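Ticket 721: Arm stops short on pick, "protective stop" at the block board
Opened by: Sylvie Melnyk
Cell: Sultness bench, perforated table
Status: Open, waiting on sign-off

Hi all, me again. I'm putting everything in one ticket this time so Rukhsana doesn't have to chase three email threads like she did with the last one (sorry!).

Short version: the arm kept throwing a protective stop on the way down to the board, always in the last bit of the approach, and the fix was half hardware and half us not following our own rules. I'd like the second half to turn into an actual change in the bench rules, which is why this is long.

What I saw first

Started the Bindley sort routine a little after 9 in the morning. Homed fine, moved over the board fine, started down toward the first block, then stop. Cleared it, started again, same thing. The log gave me code 1168 both times, and the Brokeck sheet taped inside the cabinet door just says "unexpected contact force, check tool and payload." OK, great, but it hadn't touched anything! I was standing right there with the pendant in my hand.

What I tried, in order

Power cycle. Yes, I know. No change.

Ran the same path with the board off the table. It went all the way down with no stop, and for a minute I thought I'd cracked it and that the board was sitting too high. Put the board back, and it stopped. Took the board off again, and this time it stopped with no board there at all. So scratch that. I lost the best part of the morning to that one lucky run.

Checked the payload setting, and there it was. Somebody had loaded the Pennington profile, and that one still has the old tool weight in it. The arm thinks it's carrying something heavier than it is, so as soon as it slows down for the final approach the force estimate drifts and it decides it has bumped into something. The profile said 1,168 grams. (Same digits as the error code, and yes, I spent way too long on that before Wafula told me it was a coincidence.) I put the tool on the scale in the back and got 721, matching this ticket number, so I've clearly used up my luck for the year.

Typed in the right number, saved it, ran it. It got through 2 full picks and then stopped again on the third. Argh.

Where the rest of it was

The clamp. With the power locked out I could turn the tool in the collar by hand, only a hair, but it moved. The latch looked closed and it wasn't really pulling down. I opened it, wiped both faces, reseated the tool, closed it up and did the twist test from the setup sheet. Solid. Ran the touch-off again and the height had shifted a little from the saved value, so I saved the new one.

After that I let it run on slow until lunch and didn't get a single stop. I'm not calling it fixed until somebody besides me has run it.

The part I want people to read

Our bench rules already say most of this, and I skipped some of it myself, so no finger pointing here. But here's what I'd like us to stick to on this cell:

If you change the tool, you change the profile, and you write both on the card. Right now the card has a tool name and no weight.

Twist test every time the clamp has been opened, even if it was only open for a second.

First run after any change is at reduced speed, finger on the hold button, and nobody's hands over the board. I caught myself reaching in to straighten a block while the arm was paused. A pause isn't a lockout. I know that, I've taught that, and I still did it.

Don't raise the force limit to make a stop go away. I found it at 570 in the Pennington profile and I can't find any note saying who approved that or when. I've put it back to the default. If your job needs a higher limit, that's fine, but it needs a risk assessment with a name on it.

Same block layout for every test, two of each color, so we can compare one log with the next. Reds on the left, then yellow, then green, then blue.

I had that layout on the board for the slow runs, with the tool down by the green cylinder. 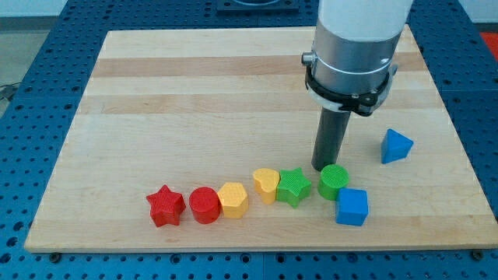

Shabnam Chaudhry: Agree on the force limit, and I'd go further. Can we lock that field so it needs the supervisor code? On the Bindley line we had the same argument for months, and it only stopped when people couldn't edit it from the pendant. I'd also want the twist test as a line to initial on the card. If it's only in the rules, it gets skipped when things are busy.

Sylvie Melnyk: Yes to both! I can redo the card this afternoon. I don't have the supervisor code, so the lock will have to be Wafula. Shabnam, could you also look at whether anything else still points to the Pennington profile? I'd love to delete it, but I'm scared to.

Still to do

Wafula: lock the force limit field.
Shabnam: check what uses the Pennington profile.
Me: new card, with tool weight and twist test on it.
Sidra: independent run at slow and then at normal speed, logs attached here.

Leaving this open until Sidra's logs are in.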